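Chapter 12

Getting a Grip: The Club Enters Its First Contest

In this chapter you will
Choose an object set for a pick-and-place contest
Decide how a gripper should close, and when it should stop
Read a wrist camera view and argue about it usefully
Keep a run log that another team could follow

Key terms: parallel gripper, contact pad, compliance, approach, grasp height, run log

12.1 The Irbridge problem

Every robotics club reaches the day when driving in a straight line no longer impresses anyone. The club at Irbridge reached it in January 2019, shortly after the school newsletter gave its line follower a smaller headline than the new salad bar. The members met, ate a great many pretzels, and signed up for the Cekton Challenge, a contest in which a robot arm must pick up small objects and set them down somewhere else. It sounded restful.

The rules of the Challenge fit on one page. Each team gets 300 seconds. In that time the arm must move 13 objects from a starting mat to a sorting tray, one at a time, with no human hand crossing the line. An object that is dropped stays dropped. An object that is crushed counts against the team and is also, the rules add, to be paid for.

We will follow the Irbridge club through this chapter and the next two. They are a useful club to follow. They kept good notes, they made most of the standard mistakes in the standard order, and they had an unusually thorough argument about glue.

12.2 Before anything moves

The first meeting was spent on software. This is traditional. By the end of it the club had a name for the program (Drerkel, after a vote that should have been closed sooner), a logo for the program, and no program.

The second meeting went better, mainly because the arm had been delivered and people wanted to touch it. The club divided the job into four questions, and we suggest you copy them onto the first page of your own notebook:

1. Where is the object?
2. From which direction should the gripper come?
3. How far should the fingers close?
4. How will we know we have it?

Most beginners work hard on the first question and treat the other three as details. The details then take up all of February.

12.3 Fingers and pads

A parallel gripper has two fingers that move toward each other and stay facing each other as they go. It is about as simple as a hand can get. Its trouble is that two hard, flat fingers will touch a round object in only two narrow places, and an object held in two narrow places likes to turn. The Irbridge log for the first evening records 31 attempts and contains the word "rolled" so often that somebody switched to writing R.

The usual cure is compliance, meaning a little give. A soft pad on the inner face of each finger flattens where it meets the object, and the contact grows from a thin line to a patch. Pads also raise friction. They also peel off, and this is where the argument about glue comes in (see Section 12.6, and bring a snack). 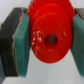 Grasp height is the first thing to settle once pads are fitted. Close too high on a part and the bottom swings; close too low and the top leans over like a tired commuter. With a shape that changes along its length, the choice matters even more. The red plastic part held here has a rounded face with a small hole near the middle, and a ridged section above it that is slightly wider than the face. The two green pads are pressing on the sides of the rounded face. Suppose you moved the grip up so that the pads met the ridges instead. Would you expect more contact or less? Write down your guess before you try a similar part in Activity 12A, and write it in pen.

12.4 Knowing when to stop

Closing a gripper is easy. Any motor will do it, some with real enthusiasm. Stopping is the skill, and there are two common ways to go about it.

The first is to stop at a set width. You measure the object, subtract a little for the squash of the pads, and tell the fingers to go there. This works well until somebody swaps the object for a thinner one.

The second is to stop at a set force. The fingers close until the motor is working as hard as you allow, whatever the width turns out to be. This copes with surprises, though a paper cup will give up long before a block of wood does. The Ostrowski method, used in the activities below, combines the two: close quickly to a width just larger than the object, then slowly to a low force.

Activity 12A

Work in pairs. Choose one round part, one flat part, and one part your partner thinks is unfair. Try each at three grasp heights, five times per height. Log the height, the stopping rule, and the result. "Weird" is not a result.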